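Packing Associate, Second Bench (working alongside robot arms), Bedness

Small-goods packing floor, day shift, permanent
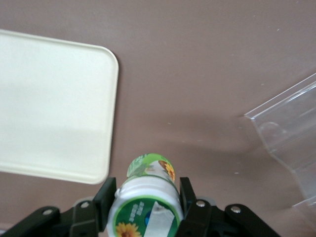
3 min read

Bedness packs small household and personal care goods for shops and for people ordering from home. We've been at it long enough that Bronisława Wilczyńska, our floor lead, can still remember when every bottle that left the building had been picked up, turned over, and set in a tray by somebody's hand. A lot of them still are! But since November we have had robot arms on the first bench, and the job we're advertising is a little different from the one we would have advertised a year ago, so please bear with us while we explain it properly.

The arms do the lifting and placing. They pick up a bottle and put it in a tray or a container, over and over, and they are good at that part. They are less good with a label that has started to peel, a sticker in the wrong spot, or a bottle that came in from the supplier lying on its side. People handle those. You would be one of two people on the second bench, checking what the arms have packed, fixing what needs fixing, and deciding when to stop the line and call someone over. You will never be in trouble for stopping the line. We would much rather lose ten minutes than send a customer the wrong thing.

What a shift looks like

You'd start at 7 a.m. with a short handover from Iwona Walczak, who runs the bench and will be the person you work with most. She'll tell you which products are coming through and whether anything on the list is new to the arms. New products take up a good part of the morning, because somebody has to show the arm where to grip and how hard, and that somebody will often be you. It's slow, patient work with a hand controller, and most of us have come to enjoy it more than we thought we would. The rest of the day is checking, relabeling, topping up trays, and keeping the bench tidy. We swap tasks every hour or so to give your wrists and your eyes a rest.

What has changed for the people here

We know that an ad with robots in it makes some folks nervous, and fair enough. There are 37 of us on the floor, the same number as before the arms came. The heavy repeat lifting has gone down a great deal, and several people who had sore shoulders have moved to the second bench and stayed there. On the other side, the work asks for more attention than it used to, and there is a screen to read, and a couple of our longest-serving packers didn't care for that and moved over to receiving instead. They kept their pay. Hourly rates on the second bench are one grade above general packing.

Who we're hoping to hear from

You don't need any background in machines. Hamdia Gebremichael came to us from a school kitchen and now trains everybody else on the controller. We'd like you to have steady hands, decent eyesight (glasses are fine), and the kind of mind that notices a crooked sticker. You should be comfortable standing for part of the day, though there are stools, and able to read simple instructions in English. Packing or kitchen experience is nice to have. Training is paid and lasts as long as you need it to.

How to apply

Send a few lines about yourself and your work so far to Jadwiga Walczak in the front office, or drop in any weekday before 3 p.m. and ask for her. A résumé is welcome but a plain letter will do. If we think it could be a match, we'll invite you to spend a paid half day on the bench so that you can see how you like the arms before anyone makes up their mind. Please wear closed shoes and leave rings and bracelets at home.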